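Questions Our Walkers Ask

Do I need to be fit to join the Gornar old town walk?

Not especially! We go at a gentle pace, with plenty of stops, and the only real climb is the stairway up to the Girine tower. It has 220 steps, and you are very welcome to wait at the bottom with a coffee instead.

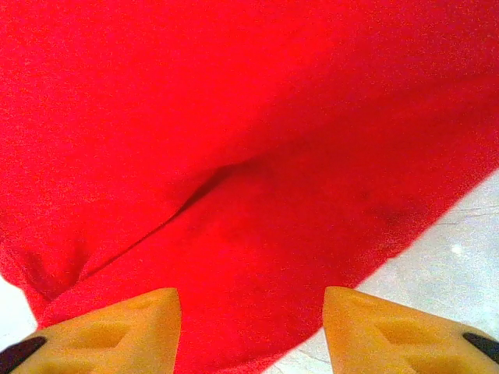 2 min read

How old is the town, really?

The lower streets follow a plan laid out nearly 2000 years ago, though most of the houses you'll walk past are a good deal younger (and a few have been rebuilt so often that even Tudur Mostyn, who leads our morning walks, won't put a date on them).

Can we go inside the Gisler palace?

Yes, the courtyard and the painted hall are both part of the tour. Annelies Frei takes the groups through, and she does love the ceiling, so please allow a bit of extra time before any dinner plans.

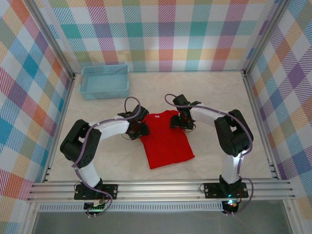

The upstairs rooms are a separate visit with a separate ticket, sold at the palace door. In March they close at 4 p.m., so it's best to go straight up once the walk is over.

What should I wear?

Comfortable shoes with some grip, please, as the cobbles get slick after rain. A light layer is nice to have too, even in summer, when the cellars under Skemach Square stay wonderfully cool.
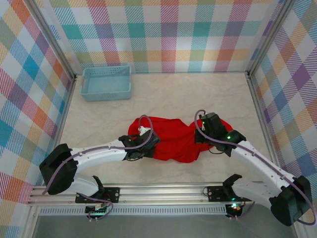
Red garment, white patch showing, likely a label

Can I bring my dog?

Well-behaved dogs on a leash are welcome everywhere except the painted hall. Let us know when you book and we'll bring a water bowl along.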